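The day the left hand went on strike

I'd been at Wihongi for a grand total of one morning when the grippers started lying to us. Brodie Kereama had warned me the hand-held ones could be moody (his word), but I'd pictured something dramatic, with sparks. What we got was a left hand that swore blind it was 30 centimetres from where I was holding it!

You squeeze, you move, you put the thing down, and the software works out where your hands went from the patterns on the marker cubes. Lovely, when it works.

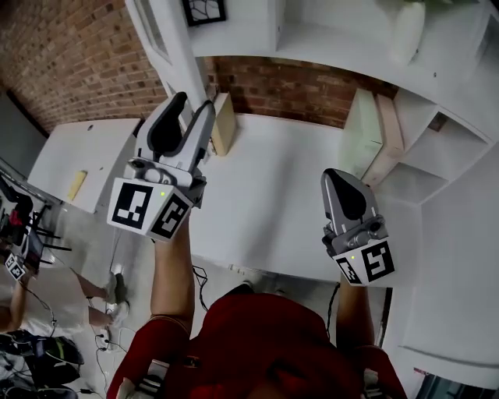
So we went through the usual suspects. Brodie swapped the cable. I wiped the cube with my sleeve, which got me a look. We restarted everything and the left hand behaved for 60 seconds, then wandered off again, and I started to take it personally.

The culprit was a settings file. Somebody had copied it over from the Bralisano kit, where the cubes are a slightly different size, and the program had been trusting it ever since. We'd recorded 100 runs by then and every one had to go in the bin. I may have sworn a bit.

Brodie now checks the cube size before anyone picks up a gripper, and I've put a note on the door. It's already fallen off twice.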